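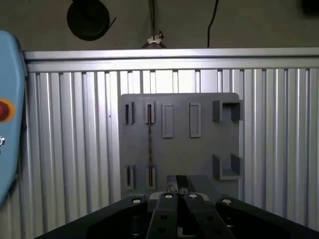 The Brimness residence protests were a series of public demonstrations, petitions and council lobbies held in the coastal town of Brimness and the neighbouring district of Flescombe. They were directed against the Residence Register Order, a measure of the Planden Regional Assembly which divided the population of the region into four classes for the purposes of local voting, housing and school places. The classes were established residents, recent residents, seasonal residents and persons of undetermined residence. Under the order as passed, only the first two classes could move on to full local rights. Opponents compared the arrangement to a flat grey board with four narrow slots and two raised outlines of the same grey, the slots open and the outlines closed, and the terms "open classes" and "closed classes" passed from there into general use, including in the Assembly's own papers.

Background

Brimness has long depended on work that rises and falls with the year. The fishing quay, the canning sheds and the holiday lets all take on people in the spring and release them in the autumn, and many families who describe themselves as local have at some time been entered in official records under more than one address. Flescombe, which lies inland and is largely farmed, has a similar pattern at planting and harvest.

Before the order, residence in the region was a matter for each district. Brimness accepted a tenancy agreement or a letter from an employer. Flescombe required a household bill and, in cases of doubt, a statement made before a clerk. The differences caused difficulty when people moved between the two, and a common register had been discussed by successive administrations in Planden without a bill being brought forward.

The order

The Residence Register Order was approved by the Assembly after two sittings. Its supporters argued that a single register would end double entries and allow school places to be planned properly. The main provisions were as follows.

Every adult living in the region was to apply for entry in the register within 60 days of receiving a notice. Those who failed to do so were to be placed in the undetermined class.

Paragraph 303 set out the documents that could be used as proof. It excluded employers' letters and any tenancy of less than a year. This became the most disputed part of the order, as it removed the form of proof on which most seasonal workers in Brimness had relied.

A fee of £200 was payable by anyone who wished to appeal against a classification. The fee could be returned if the appeal succeeded, although the order did not say when.

The preparation of the register was placed with Pathak, a records contractor based in Planden. The contract covered the merging of the two district lists and the sending out of notices, while decisions on individual cases remained with Assembly officers.

Demonstrations

The first notices reached households in Flescombe in July, at a time when many of those affected were at work in the fields. A small gathering took place outside the district office during the same month. It was not reported outside the area and ended after a letter was handed to the duty clerk.

Opposition grew after notices were sent out in Brimness. Several long-standing families found that members of one household had been put into different classes, in some cases with a parent listed as established and an adult child as seasonal. Public meetings were held in the fish market hall, and a joint body, the Brimness and Flescombe Residence Campaign, was formed to bring together groups which had until then acted separately.

The largest demonstration was held on February 12, 2022, when 900 people walked from Brimness quay to the old customs house. The shops on the route closed for the afternoon. Speeches were made from the customs house steps in English and in two of the languages spoken among the canning workers, and the crowd left peacefully before dark. A group from Flescombe, delayed on the coast road, held a shorter meeting of its own on the quay.
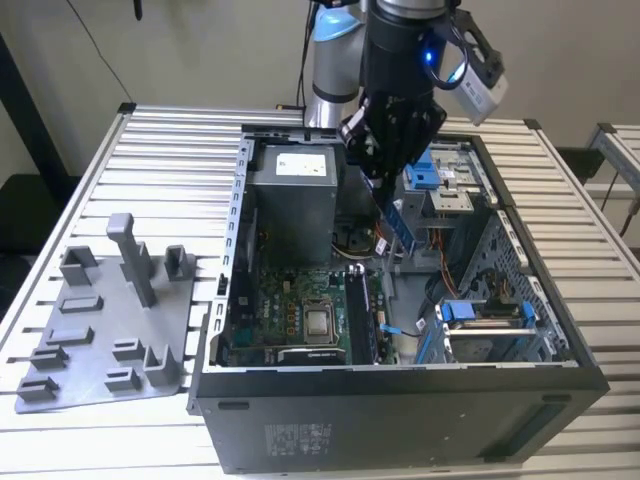 Further action followed in Planden, where campaigners attended the public gallery of the Assembly at each sitting on which the register appeared as business. On one occasion the gallery was cleared after repeated interruptions – the only time this was done during the dispute – and the sitting continued in private. The minutes of that sitting were later published in full.

Response of the authorities

The Assembly at first maintained that the complaints arose from errors in the old district lists and would be settled through appeals. It issued a leaflet explaining the four classes and opened an advice desk in Brimness. The district council there took a different view and passed a motion asking for paragraph 303 to be withdrawn. Flescombe council declined to vote on a similar motion, holding that the matter lay outside its powers, but it allowed its staff to help residents in filling in forms.

An amending order was later laid before the Assembly. It restored the employer's letter as a form of proof where the same employer had engaged the applicant in two earlier years, and it abolished the appeal fee. The four classes were kept. Persons in the seasonal class were given a route to full local rights, while those in the undetermined class were required to make a fresh application.

Assessment

Accounts of the protests differ as to their effect. The campaign described the amending order as a partial settlement and continued to press for the removal of the undetermined class. Members of the Assembly who had supported the original measure stated that changes to the rules of proof had been under study before the demonstrations began – a claim which rests on internal papers not released at the time.

Local historians have drawn attention to the unusual degree of cooperation between Brimness and Flescombe, which had earlier been at odds over water charges and the upkeep of the coast road. The joint campaign body remained in being after the amending order came into force and took up other questions, among them the provision of winter bus services.

See also: Planden Regional Assembly; Flescombe District; Coast road dispute

Categories: Protests | Residence law | Brimness | History of the Planden region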